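## Set the table anyway

My sister Ghazal Khosravi asked me in September what I wanted for my birthday and I said, without even thinking about it, "for us to eat dinner sitting down." We laughed, and then I went home and ate a quesadilla over the sink.

So this month's ramble is about eating at a table. I promised a few of you the lentil soup write-up and it's coming, I swear, but this has been on my mind and it's my newsletter!

When we moved to Kalledside we had a dining table for the first time in years, and within a week it was the mail table. Then it was the mail, the library books and the half-finished birdhouse table. We ate on the couch with bowls in our laps, and I'm not going to pretend I hated it. The couch is great. But dinner was over in the time it takes to watch the first part of a show, and I couldn't have told you the next morning what I'd cooked.

The rule I came up with is very small. Before I start cooking, I clear the table and put one thing on it. Usually it's a placemat, sometimes just the salt. If the table already looks like dinner is going to happen there, we go there. If I wait until the food is hot, forget it, I'm not moving a birdhouse with a pan in my other hand.

I also gave up on matching. I used to think a set table meant the whole business with the cloth and the candles, and I own exactly one tablecloth, and it has a turmeric stain shaped like Florida. Placemats are so much less work. You shake them out the back door and you're done. I'm a stripes person, my kids like the vinyl ones with fruit on them, and we have a truce where everybody picks their own.
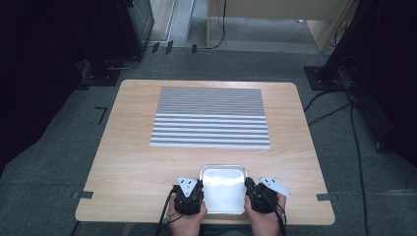 *Striped mat, pale wood, a plain metal tray. Enough to be going on with.*

Trays, by the way! I wrote about trays back in the spring and got more replies than I've ever gotten about anything, including the zucchini bread disaster. Most of you use them for carrying. I like one for parking things: the napkins, the hot sauce, the pepper grinder that has lived in four different cabinets. Everything goes out in one trip and comes back in one trip. Marguerite-style lace doilies are optional and I will not be providing them.

A few of you asked what we eat on these sit-down nights, and the answer is the same stuff as before. Eggs and rice. Soup from the freezer. A big pan of noodles with whatever greens are going limp. I did get ambitious once and tried the stuffed cabbage from the old Sallau community cookbook (page 391, if you have the fat edition), and it took me the whole afternoon and the kids ate the rice out of the middle and left the cabbage like little empty sleeping bags. Worth trying if your people like cabbage. Mine have made their position clear.

Phones go on the windowsill. I tried a basket, but a basket turned out to be something you can reach into. The windowsill means standing up, and we're all pretty lazy by then. I set the oven timer for 18 minutes and until it rings you stay in your chair, even if you're finished, even if you're bored. My youngest spent the whole first week staring at the timer. Lately she's started telling us long stories about a girl in her class who owns a lizard, and last night she was still going when it rang – we let her finish, obviously.

Ghazal has started doing it too, over at her place, and she lives alone. She said the first few nights felt silly, setting a place for one, and then she started looking forward to it. She puts the radio on and reads the cookbook while she eats something else entirely. I love that so much. I think I'd pictured this as a family thing and it really doesn't have to be.

If you want to try it, don't start with every night. We do three, and we skip when there's practice or somebody's cranky (often me). And clear the table before you cook. That's the only part I'd fight for.

Write back and tell me what's on your table right now, dinner or otherwise. I read every one. Next time: the lentil soup, for real, plus what I did with 60 green tomatoes from the neighbors on Morikawa Street.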